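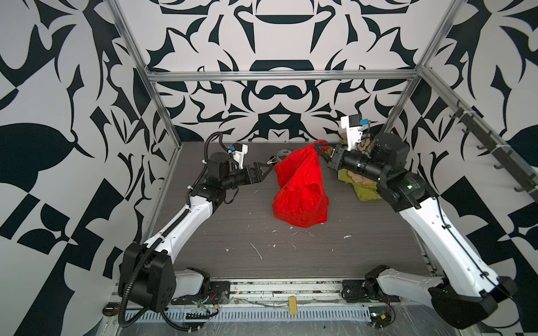
Fig. 1. Bolsa de malla roja, cogida por el borde superior. Obsérvese el pico.

Tema 4. Materiales blandos: bolsas, mallas y otros objetos sin opinión propia

Apuntes de clase. Taller de Organización Doméstica y Almacenaje, bloque de textiles. Prof. Magdy Lahlou.

4.1. Por dónde íbamos

En el tema anterior vimos las cajas. Una caja tiene la cortesía de seguir siendo una caja cuando uno la suelta. Quien aprobó el tema 3 sin estudiar lo hizo gracias a esa cortesía, y conviene que lo sepa antes de seguir.

Una bolsa de malla no tiene forma: tiene la forma de lo último que le ha pasado. Si se coge por un punto del borde, la tela sube hacia ese punto y el resto cuelga y se desploma donde puede. En la fig. 1 se ve bastante bien: arriba un pico, abajo el bulto. Todo el tema consiste en pasar de ahí a algo que quepa en un cajón.

4.2. Vocabulario mínimo

Boca: la abertura. Parece obvio hasta que se busca en una malla arrugada.
Borde: el remate de la boca. Suele ser la parte más firme y por ahí se empieza.
Fondo: lo contrario de la boca. En el examen de octubre hubo quien los confundió, con dibujo incluido.
Caída: cómo cuelga la tela cuando se sujeta por un solo sitio.
Pico: la punta que forma el borde al levantarlo. Un pico no es un asa, aunque mucha gente viva como si lo fuera.

4.3. Encontrar la boca

Procedimiento que seguiremos en prácticas:

1. Dejar la bolsa sobre la mesa tal como venga. No alisarla todavía.
2. Coger el borde por un punto y levantar lo justo para que se forme un pico.
3. Mirar la caída. Las dos capas de malla se separan un poco cerca del pico; si no se separan, se han cogido las dos juntas. Soltar y repetir.
4. Con la otra mano, acercarse al borde por el lado contrario y coger una sola capa.
5. Separar las manos despacio. La boca aparece.

El paso 4 es donde se pierde el tiempo. La segunda mano tiende a ir al centro de la tela, que es lo que más abulta, y la malla se engancha en los dedos, en los anillos y en los relojes. Los anillos se quitan antes de entrar. Lo digo todos los años y todos los años rescatamos a alguien.

4.4. Plegado en tercios

Una vez abierta, se mete la mano hasta el fondo, se estiran las esquinas y se apoya la bolsa en plano con la boca hacia uno. Se dobla un lado hacia el centro, luego el otro encima, y se enrolla desde el fondo hacia la boca para que salga el aire. Con una malla el aire no ofrece gran resistencia, pero el hábito sirve para las bolsas de tela tupida de la práctica 5.

El rollo se guarda de pie. El manual de Chaudhry recomienda guardarlo tumbado y dedica a la cuestión un capítulo entero – tiene derecho a equivocarse con calma. En el cajón modelo Pedton del aula caben 33 rollos de pie. Tumbados caben menos y el de abajo no vuelve a ver la luz.

4.5. La superficie de trabajo

Una mesa de plegado debería estar limpia. La de la fig. 1 tiene motas y restos blancos esparcidos por encima, y al fondo hay una pinza negra pequeña. A la derecha, un paño verde amarillento hecho un gurruño espera su turno, que será el tema 6. La tela arrastrada por la mesa recoge lo que encuentra, así que se pasa la bayeta antes de empezar y otra vez al cambiar de material.

El color también cuenta. Rojo sobre gris se distingue sin esfuerzo. Una malla gris sobre una mesa gris es materia de segundo curso.

4.6. Práctica y evaluación

Cada pareja recibirá 8 bolsas del lote Skuvau, de tamaños distintos y mezcladas en un solo montón. Hay que entregarlas plegadas y ordenadas por tamaño. La práctica vale 100 puntos: 40 por encontrar la boca sin tirones, 40 por el plegado y 20 por el estado de la mesa al terminar. Se descuenta por nudos. Hacer una bola compacta y meterla en otra bolsa es un sistema muy extendido en los hogares y aquí puntúa cero.

Lecturas: Provura, Cuadernos de almacenaje, capítulo de mallas y redes. La ficha de plegado está en la carpeta del aula 1060. Para la próxima sesión, traer de casa una bolsa de malla en el estado en que se encuentre. No vale arreglarla en el pasillo.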